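Home Opinion Food Table Talk Letters Archive Subscribe

Put the bottle on the table

I was brought up in a house where the ketchup was decanted. Every Sunday-best meal, and a good many ordinary ones, my mother would squeeze a red puddle into a little glass dish, stand a teaspoon in it and carry it through as though it were something French. The bottle stayed in the kitchen with the door shut. We all knew it was there. Visitors knew it was there. It was the same ketchup everybody in our street had, and it had a faint crust round the edge of the dish by the time the peas were finished.

I did this myself for years, without once asking why. Then I moved to Marnau, into a flat with a table that seats two in comfort and four if they're fond of each other, and I stopped, mostly out of laziness. Now I've come round to thinking the laziness was right all along, and I'd like to make the case for it.

My case is that the bottle belongs on the table. The mug belongs on the table too, and the fruit, and the funny bowl that doesn't match. A table with its ordinary things out on it is a friendlier place to sit down than one that's been cleared and dressed and straightened until you're scared to put your elbow anywhere.

I know there's another school. I've eaten with them. There's a restaurant in Priltmont (I won't say which, they were kind about my coat) where sauces come in thimbles and you have to ask for a second thimble, and the asking is done in a lowered voice. I paid £66 for the evening and came home and made toast. The toast I had standing up, with the butter still in its wrapper, and I enjoyed it more than anything that had been carried to me.

What I will allow is a plate underneath. Bottles drip and bottles leave rings, and my own table has a set of them down one side like a bad attempt at the Olympics. So if you want to make a small concession to tidiness, give the bottle a plate of its own. Lie it down if it won't stand up. A pink plate is perfectly good for this, a chipped one is better, and it means that when somebody passes the ketchup they're passing a dish, which seems to satisfy the decanting sort of person that standards are being kept.
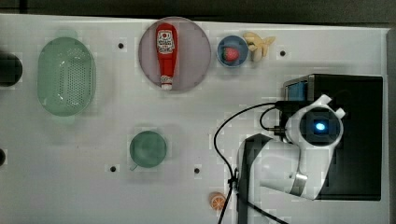 Children understand all this from the start, by the way. Give a small child a box of pretend food and watch what gets laid out. They don't set a place with the fork on the left. They put down a plate, and on the plate goes the one thing they think is most important, which is very often the sauce, and then everything else they own gets arranged round it in no order at all. A strawberry gets a bowl to itself. A banana is pushed up next to it for company. Somebody's mug goes wherever there's a gap. I've been served meals like that on a good many carpets and I've always felt I was being properly looked after, even when the main course was a bottle.

And they're generous with it! You're never told there's only enough for one each. You're given the lot and then you're given it again. Somewhere between that age and the age at which we buy our first tablecloth, we get the idea that hospitality means hiding things, and that a guest would be upset to find out we own a ketchup bottle with a label on it.

I had this argument with a neighbour over a plate of chips last July and she said — fairly, I thought — that it isn't about hiding, it's about making an effort. You take the trouble to find a dish because the people are worth a dish. I've turned that over a lot since. I do see it. My mother's glass dish was effort, and it was love as well, I'm not such a brute that I can't see that. But I also remember her getting up from her own dinner to refill it, and I remember that hers was always the plate that had gone cold. If the bottle had been out she could have stayed in her chair.

So that's one thing to weigh up. Who's doing the getting up? In every house I've known with a beautifully bare table, there's been one person in it hovering by the door, and it's the same person each time. A crowded table lets the cook sit down. The salt's there, the mustard's there, there's a basket of something in reach, and if you want more you can stretch out an arm and have it.

I've a soft spot for baskets, while I'm on the subject. Plastic ones, I mean, the sort with holes in that you rinse the lettuce in and then, because you're hungry, bring straight through with the lettuce still in it. My grandmother used hers for bread, for peas waiting to be shelled and once, memorably, for a kitten. I bought mine from Doherty, the hardware shop on the corner, along with a washing-up brush I didn't need. It spends more time on my table than it does by my sink. A friend once moved it out of the way before she took a photo of our lunch, and I minded for the rest of the afternoon.

Which brings me on to colours. I'm told a table should have a palette. The Plullow catalogue, which drops through my door whether I want it or not, does a page every season where the plates, the napkins and (I swear) the butter are all the same shade of oatmeal. It looks like a meal laid for a moth. Food isn't oatmeal coloured, apart from oatmeal. Ketchup's a ridiculous red, and it looks very well against a plate with a bit of lilac in it, and an orange cut in half will cheer up any white surface you put it down on. 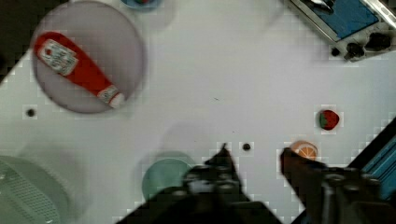
I've got six dinner plates at the moment and no two are related. The nicest is one I'd have to call mauve, though I bought it as grey, and depending on the light it goes back to being grey when the sun's off it. Two came from a church sale. One was here when I moved in. When I have people round there's always a bit of a scramble over who gets which, and I've noticed that the scramble does more to get a party going than any amount of wine. You can't squabble over a matching set.

Now, fair's fair, there are limits, and I have met them. I don't want your post on the table. I don't want your laptop on it, or your keys, or a bag of anything from a garden centre. A bottle with a crusty cap ought to be wiped before company comes, and that takes eight seconds, I've no patience with people who say they haven't time. Nor do I want everything out at once for the sake of looking relaxed, because you can tell when a mess has been arranged and it's as stiff as any tablecloth. Put out what people will want. Leave out what was there already, if it's nice to look at or nice to eat.

There'll be somebody reading this who can't bear it and who'll be out in the kitchen tonight with a teaspoon and a ramekin. That's all right. I'd still come to dinner. I'd say thank you and I'd use the little spoon, and I'd try not to get it on the cloth.

But if you come to me, the bottle will be in front of you, lying on its plate with the label showing, and there'll be an orange near your elbow that you're welcome to. Bring a chair if there are more than four of you. I'm doing sausages.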